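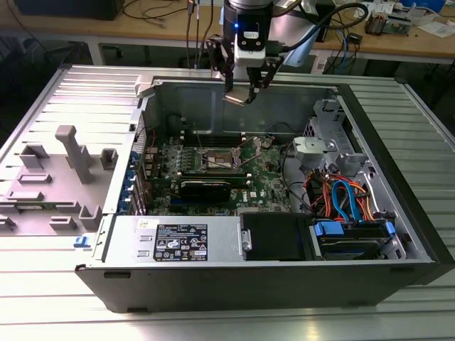

Tower on its side on the ribbed table, panel off, arm over the rear of the case.

5 July 2019, Wuvdale bench 2, memory module task

Plan was to get through the rest of the seating demos by remote control and then try a short set by hand guiding for comparison. Target for the whole task is still 100 kept demos. We are at 60 after today, 13 of those new.

Remote control first. Tamsin drove, I ran the recorder. We turned the hand controller scaling down again, and the approach to the slot is much calmer than it was in May. The weak point is still the last bit before the push. The operator slows down, hunts for the notch, and the recording ends up with a long stretch of almost no motion. The Ollau script trims anything below the speed threshold, so it was also cutting the part where the module gets lined up, and we want that part. I switched trimming off for this task and reran the export. Old files need to be exported again too. Not done yet.

Rejected eight. Most were pushes with one end of the module ahead of the other. Tamsin let go early on one and I stopped the recorder late on another, so that one has her resetting the arm at the end of it. I have left them all in the rejects folder with notes, in case Gunhild wants failed pushes for the detector. 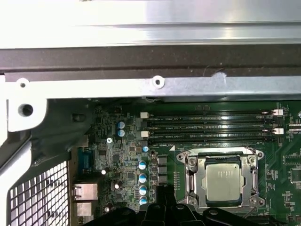
Wrist camera, slots across the board with the socket below, fingers at the bottom.

The wrist view is what Tamsin steers by once she is low over the board. The slot labels are just about readable, but the fingers cover the bottom of the view. The fixed view is better for judging height over the case wall. She asked for both on one monitor, side by side, same size. Easy enough, will do Monday.

Hand guiding: got a few in before we stopped. Pushing the wrist around directly gives a better feel for the force, and the path down is shorter. But my arm was in the fixed view nearly the whole time, and the arm is stiff at the wrist joint when you try to tilt it. Those recordings are tagged "hand" and do not count toward the total.

Still open:
Re-export the older demos with trimming off
Ask Gunhild Vídalín about the force limit on the push
Softer pads for the fingers, the Oyelaran order has not come
Tape marks on the table for the case corners, so that it goes back in the same place after a swap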